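Trostico shift dispute

The Trostico shift dispute was an industrial disagreement at the Farkby assembly works of Trostico, a manufacturer of office equipment. It concerned a change to the rota which ended the practice of exchanging shifts by private arrangement between employees.

Background

The Farkby works employed 589 people, most of them on rotating shifts. Staff had long been allowed to swap shifts with a colleague by signing a book kept at the gatehouse. In June 2018 the company withdrew the book and required all requests to be made in writing six days in advance. Employees with caring duties or religious observances at weekends were the most affected.

Dispute

A petition against the rule, organised by Bezawit Negussie, gathered 232 signatures. Mulugeta Worku, then works manager, replied that late changes had left some lines short of trained staff.
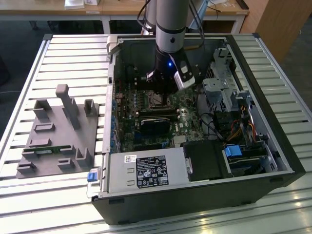
Talks between the two sides opened at the company's offices in Vekinville and were chaired by Dalva Camargo, an independent mediator. An agreement was signed on Friday, November 23, 2018. It reduced the notice period to two days – with an exemption for family emergencies – and restored direct swaps between employees of the same grade.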